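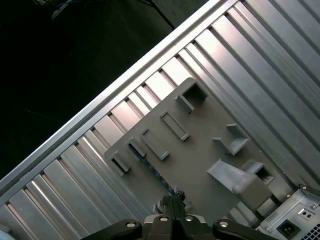 What is a negative?

When your parents take a picture with the telephone, they see it at once. With a film camera it goes slower. The camera has inside it a long strip of film, and on this film the picture is made first in the wrong way. The white snow is black. The black cat is white, and its eyes look quite strange. Such a picture we call a negative.

Why is it so? On the film there is a thin layer with very small grains of silver salt. Light changes these grains. Where much light falls, the film later becomes dark. Where little light falls, it stays clear, and you can look through it like through a window.

But when you take the film out of the camera, you do not see any picture yet. It is already there, only it is hidden. To bring it out, the film must go in a bath with a special liquid, the developer. Then it goes in a second bath, the fixer, so that the light cannot change it anymore.

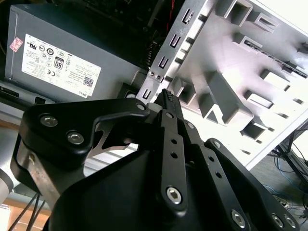
Guerreiro Museum of Photography - Department for Young Visitors

And how do we get the right picture back? We let light shine through the negative on a sheet of photo paper. The paper works in the same way as the film: much light makes dark, little light leaves it white. So the white cat becomes black again. The dark becomes light two times turned, and everything is good - the snow is snow. A picture on paper like this is called a print.

From one negative you can make two prints, or five, or as many as you like. Therefore photographers keep their negatives with much care.

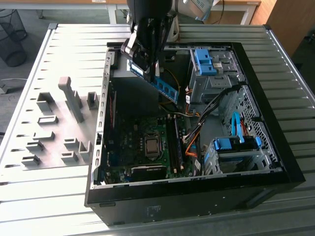

Utarport, April 9, 2022

In our collection there are 4000 negatives from the old Lalis studio in Cludorano. Many of them are not on film but on glass. Glass is heavy and it breaks easily, so we wear gloves and hold each plate only at its sides.

Do you want to try it without a camera? Draw a face on white paper with a black pencil. Now draw the same face again, but color dark everything that was white, and leave white everything that was dark. Put the two drawings next to each other and ask a friend which one is the negative.

Words to remember
Negative: a picture where light and dark are exchanged.
Developer: the liquid that makes the hidden picture come out.
Print: the picture on paper.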